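4.3 Setting the Display Color and Standby Time

The Mistus wall display leaves the factory with its brightness set for a well-lit room. Complete section 4.2 before proceeding.

1. Press and hold the Menu key until the settings list opens.
2. Select Background, then Blue-Gray.
3. Select Standby and enter a delay of at least 2 minutes.
4. Press Save — the display restarts once.

Caution: Do not disconnect the power supply during the restart.

Note: Up to 419 pictures may be stored in internal memory. Further pictures require a memory card.

Both pictures have a plain blue-gray background.

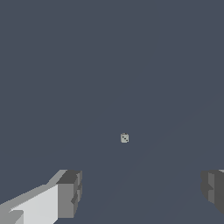
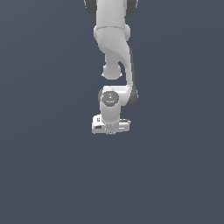

Shagufta Usmani writes that on her unit the standby delay returned to the factory value after a power failure, and that repeating steps 3 and 4 restored it. Owners with the same difficulty should also install the April update, as set out in section 7.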